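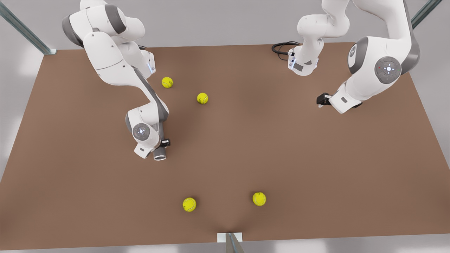

Simulation, both arms over the table, four balls.

Plulmont Shop and Home Automation Group
Minutes of the ordinary meeting, 2021-03-28
Held in the upstairs room of the Skikard sports store, Plulmont

Present: 7 members. Chair: the store manager of Skikard. Minutes: Bohdana Vakulenko.
Apologies: the representative of Shevchuk Laundry (stocktake), the two students from the evening course.

1. Opening and previous minutes

The Chair opened the meeting and asked that telephones be put on silent. The previous minutes were accepted with one correction. In item 4 it was written that the dishwasher trial was "finished". It should be "stopped". The member who lent the dishwasher asked that the difference be recorded.

2. Matters arising

The letter to the shopping centre about use of the loading dock has been sent and there is no reply yet. The Chair will telephone.

The glossary of terms is still incomplete. The minute taker asked again that members agree on one word for "gripper", because in the last notes it was also called hand, claw and pincher. Agreed: gripper.

3. Chore list

The list now has 10 chores. Five are from households and five from the shop floor. The members went through it and marked each one as "now", "maybe" or "not yet". It was agreed that "now" means a machine does the chore while the person is in another room, and the person is not worried.

Vacuuming a flat floor: now. One member objected that she must first pick up the socks and the charging cables, and this is also part of the chore. After some discussion the chore was divided in two. Vacuuming stays at "now" and picking up before vacuuming is "not yet". The list is therefore one line longer, but the Chair prefers to keep the old numbering until August.

Mowing: now, for a lawn with a clear border. Not discussed further.

Folding towels: maybe. Shevchuk Laundry sent a written note. They have watched a folding machine at a trade show, and it folded well, but a person was feeding the towels one after the other with the corner already in the right place. Their note says that finding the corner is the work.

Emptying the dishwasher: not yet. See item 1.

Returning loose stock to the bins (balls, shuttlecocks, drink bottles): moved to item 4.

Wiping benches: maybe. The members could not agree if a bench with things standing on it is the same chore as an empty bench. The question goes to the next meeting.

Hanging clothes back on the rack: not yet. The Chair said that her casual staff do this all Saturday, and she would pay for a machine tomorrow if there was one, but not if it needs a staff member standing next to it.

Price labels, cardboard flattening and bin night were left for lack of time.

4. Loose stock: work in simulation

Bohdana Vakulenko reported. She has been working with the Kesusow simulator since the start of the year. The table in it is brown and bare, the two arms are white, and the balls are ordinary yellow tennis balls. She chose balls because Skikard has them on the floor every day, when children take them from the open basket.

She explained that she does not start from the question "can the robot tidy the store". She starts from much smaller ones. Can the gripper arrive at the ball with one finger on each side? Can it close without pushing the ball away? Can it lift, and does it know that it has lifted? Each is marked separately.

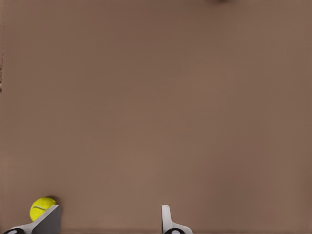 Looking straight down at the fingers. The ball is on the outer side of the left finger, not between the two.

The member from the bicycle workshop asked how large an error this is in practice. Bohdana Vakulenko answered that for a person it is nothing, the hand corrects by itself and we do not notice. For the program it can be the whole difference, if the program only checks that the gripper has gone down and closed. She would like the check to look also at what is between the fingers.

The same member said that a ball is perhaps an unkind object to begin with – it rolls. A box would be easier. The answer was that the store does have boxes, but the boxes stay where they are put and do not need to be tidied.

A longer discussion followed on the view from above. When the gripper is near, its own finger can hide a part of the ball. One member suggested a second view from the side. Another suggested to remember where the ball was before the fingers covered it. Both ideas were written down. The first one costs money in the real store and costs nothing in the simulator, and Bohdana Vakulenko said we should be careful with such ideas, as it is easy to get used to them.

Figures: she has kept the log of 103 attempts with a single ball. She did not wish to give a success rate to the meeting, as the settings were changed in the middle and the first part cannot be compared with the second. The Chair was a little disappointed by this but accepted it. A new series with fixed settings will be made, and the settings will be attached to the minutes.

5. Two arms or one

This point was on the agenda at the request of the bicycle workshop. Their opinion is that one arm is enough for all shop-floor chores on the list and that the second arm is only an extra expense and an extra danger of collision. A person who stacks a shelf, they say, often works with one hand and has the telephone in the other.

Against this it was said:

– towels and clothes need two hands from the first second;
– one arm can keep holding something while the other goes to the ball, otherwise everything must be put down each time;
– a wide table is difficult to reach from one side only.

For the second of these, the members looked at the layout with five balls on the table, the left arm holding the grey cylinder and the right gripper open and empty. The discussion was about how much space the two arms need between them. The workshop member thought that the left arm takes up too much of the table with its elbow, and that the ball underneath it in the picture would be awkward for either gripper. Bohdana Vakulenko agreed it deserves its own test. The ball near the right edge was also mentioned, as it lies alone and the right arm would have to pass the other one to get to it.

No vote was taken. The group continues with two arms in the simulator. The workshop will write half a page with its arguments for one arm, which will be read next time. 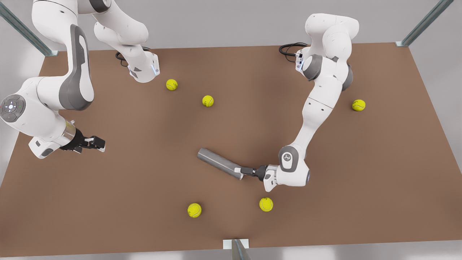 6. Real equipment and money

A quotation has been received for a second-hand arm with gripper, delivery included, $3081. It is one arm, older than the type in the simulator. The Chair asked if the group is ready for it. Opinions were divided.

In favour: members who come only to see simulations will lose interest, and the friction of a real tennis ball (new, old, full of dog hair) cannot be guessed at a desk. 

Against: we have no agreed place to fasten it, the store's insurance was not asked, and the seller gives no support. The member with the dishwasher also reminded the meeting that the group still owes him for a hose.

Decided: no purchase at this time. The Chair will ask the insurer. The hose will be paid.

7. Visit to Shevchuk Laundry

The laundry invites members to see the sorting area before opening hours. Closed shoes are required. Those interested write their name on the sheet by the door. The laundry asks us not to bring a proposal, only to look, and to speak with the staff who do the sorting. The members found this reasonable.

8. Other business

The heater in the upstairs room makes a smell. Skikard has been informed.

One member asked if the group should have an opinion about jobs. The Chair said yes, but that it needs more than five minutes. It will be the first item of the August meeting, when the evening course students can also be present.

Actions

Chair: telephone the shopping centre; ask the insurer; pay the hose.
Bohdana Vakulenko: new single-ball series with fixed settings; a check of what is between the fingers; a test with a ball under the elbow; finish the glossary.
Bicycle workshop: half a page on one arm.
All: send remarks on the bench question in writing, please not by text message.

The meeting was closed by the Chair. Minutes written by B. Vakulenko, corrections to her before the next meeting.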